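Toy brick afternoons move into the old tea room at Trekeck

The toy brick afternoons at Trekeck have a new home, and a rather prettier one than anybody was expecting. After a long spell in the back hall, where the heating grumbled and the floor was always a bit gritty underfoot, the bricks, the boxes and the battered sorting trays have all been carried across the yard to the old tea room. The first building tables were laid out there this month, and the room is already starting to feel as though it has been used this way for years.

Older readers will remember the tea room from the days when it sold scones and pots of tea to people walking up from Bultatness. It closed its doors quietly, the way these places often do, and spent a good while as somewhere to put spare chairs. What survived all that time was the marble, a pale stone with grey veins wandering through it, which used to hold the cakes and now holds rather a lot of small plastic bricks. The flowered wallpaper survived as well. There was talk of painting over it (a sensible plain cream was suggested, and a tester pot was even bought), but when it came to the day it seemed a great shame to lose all those roses and daisies, and the tester pot went back in the cupboard.

The collection itself began with a single box handed in after a clear-out in Shehu, and has grown by carrier bag and biscuit tin ever since. At the last sort it came to 548 bricks that were clean, whole and fit to use, plus a fair-sized bag of odds and ends that will probably never be matched to anything but which it would feel unkind to throw out. Flat plates are always in short supply, and so are wheels. Yellow seems to be the one colour there is never any shortage of, for reasons that remain a mystery to all of us at the sorting end.

Moving everything took longer than it should have done. The big drawers would not go through the tea room door until their handles were taken off, and then the screws went missing for most of a morning and were found in a mug. The low shelves from the hall fitted under the window with hardly a finger's width to spare, which felt like a great piece of luck, and the old cake stands have been kept for showing finished models. Anyone who has built something they are proud of may leave it on a stand until the next session, with their name on a slip of paper tucked underneath, after which it goes back into the boxes for somebody else to make into something new.

A word about the stone, as several families have asked. Marble is a handsome thing to build on, cool and smooth, and small pieces are easy to spot on it and easy to sweep together at the end. It is also hard, and a tall tower coming down on it makes a noise you would not believe! Felt mats are kept in the basket by the door for anyone who would like a quieter time of it, and they are a good idea for the littlest builders, who do enjoy knocking things over. Please keep drinks on the side table. Juice and squash can leave a mark on marble that is very difficult to shift, and we would like the stone to see out a good many more years.

The bricks are washed in warm water with a drop of washing-up liquid, rinsed in a colander and spread out on towels to dry. We used to do this in the hall kitchen one box at a time, but the tea room has a deep double sink left over from its catering days, and the whole job is so much quicker that it can be done after every few sessions. Afterwards they are sorted by colour first and shape second. There have been lively discussions over whether it ought to be the other way round, and the people who favour shape are a determined bunch, but colour has it for the time being.
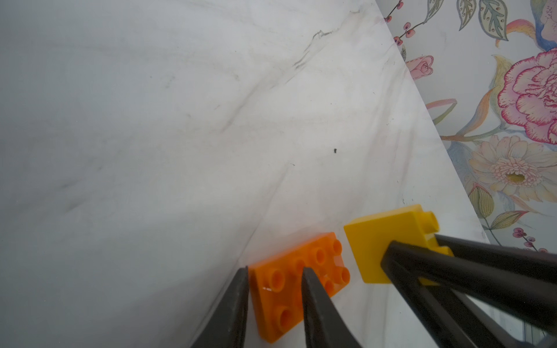 An orange plate and a yellow brick on the tea room marble, with the flowered wallpaper behind.

Regular visitors will find the sessions much as they were. Numbers in the room are kept to 15 at a time so that everybody has elbow space, and there are 3 tables to choose from, one of them set lower for small children. Larger bricks are kept apart in a blue crate for the under-fives, and we would ask grown-ups to help keep the small ones out of it, as they do have a way of travelling. There is no charge to come and build. A tin by the door takes spare change towards towels, washing-up liquid and the occasional new lid.

There is still a bit to be done to the room itself. The lamp over the far corner flickers, the blind sticks halfway, and the hatch through to the kitchen could do with a lick of paint on the inside. The larger wish is for proper drawers along the back, shallow ones with labels on the front, to take the place of the ice cream tubs that have served so faithfully. A joiner at Orkeck has offered to build a set for 700 pounds, timber included, and a collection for them has been opened. With fair weather and a decent turnout at the summer plant sale, we hope to have them in place by July.

In the meantime, donations of bricks are very welcome, in any colour and any state of dustiness. Pieces that are cracked or chewed are best kept back, but there is no need to wash or sort anything before bringing it in, as that is half the fun for some of us. Bags can be left in the porch at Trekeck or handed over at the Bultatness shop, where a box is kept behind the counter. Base plates, wheels, windows and doors would be especially gratefully received, and so would any instruction booklets you happen to come across at the bottom of a toy chest.

Posted February 23, 2021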